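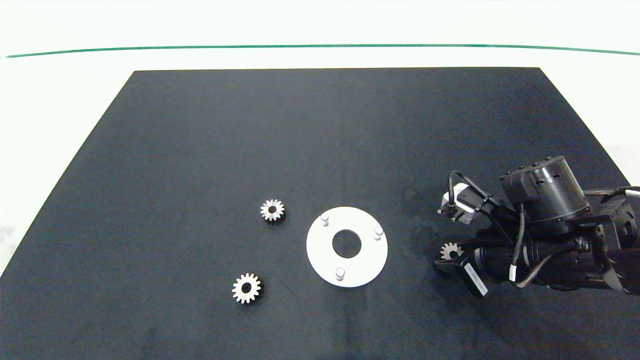 Gear keeps landing crooked on the peg when I teach by remote control

Posted by Lavanya Lobo in Robot Arms and Teaching

Hello everyone! I've been reading this board for a good while and finally have something to ask. I'm teaching our arm to put small metal spur gears onto a round plate with three pegs. The plate sits on a dark mat, the gears start out lying flat off to the left of it, and the arm comes in from the right. I drive it from the next desk with a hand controller, watching a video window, and every run gets saved so the policy can be trained on it later.

Picking up is fine. I can grab a gear nine times out of ten and carry it over the plate without any drama. The trouble is the last little bit. I lower the gear, the edge of the bore catches on the rounded top of the peg, the gear tips in the fingers, and then I'm wiggling it back and forth until it either drops on or skitters off across the mat. On Sunday I sat down for a whole afternoon and kept only 6 runs I'd be willing to show anybody (and one of those is generous, if I'm truthful with myself).

Should I throw out the runs with the wiggling in them, or does the robot learn something useful from watching me fix a mistake? And would I be better off switching to moving the arm by hand? It does have a hand guiding mode, I've just never gotten comfortable with it.

Thank you for any help, and sorry this got so long!

Erick Wanyama

Hi Lavanya, and welcome! I spent most of last winter on a job very much like yours at Tamihana, so I feel for you.

Please don't throw the wiggly ones out just yet. Sort them into two piles. If the gear tips, you back straight up, line up again and come down clean, keep it, that's a lovely recovery and you want the policy to see a few. If you're scrubbing around on top of the peg hoping for luck, let it go. The trained arm will happily copy the scrubbing, and it won't know when to quit. Ask me how I know!

Then slow down in one particular place. Come across at whatever speed you like, stop just above the peg, and let go of the stick for a moment so everything settles. Look at the bore and the peg from the wrist camera if you have one, fix the side-to-side, and only then go down. Once I made that pause a habit my runs got so much more alike, and four of us driving the same arm started to look like one person. Also check how the gear is sitting in the fingers before you leave the pickup spot. If it's pinched off level there, no amount of careful steering will save you at the other end, so set it down and grab it again.

One more thing, turn down the scale on your controller for the descent. We had a button that cut hand motion to a third, and I'd have paid for it out of my own pocket.

Gayan Mollah

just use hand guiding, you can feel the peg. way easier

Manju Nautiyal

I'd agree with Gayan about the feel, it really is nicer in your hands, but there's a catch for Lavanya. When you push the arm around yourself, your own hand and sleeve are likely to end up in the camera view, and if the policy is learning from those pictures it's going to miss you when you're gone! What we did at Homen was guide the arm by hand first, just to find a good height and angle over each of the 3 pegs, and write those down. Then we played the motion back with everybody's hands away and recorded that. It takes twice as long and I still think it was worth it.

Do shift the plate and the gears a little between runs, too. I left mine in the same place for two days and ended up with an arm that was brilliant at exactly one spot on the table.

Lavanya Lobo

Oh, these are wonderful, thank you all. I tried Erick's pause this morning and the first two gears went on without tipping. The last one I had pinched badly at the pickup, just as he described, so I set it down and took it again. I'm going to look for the motion scale setting tonight, and I'll give hand guiding another chance for finding the heights.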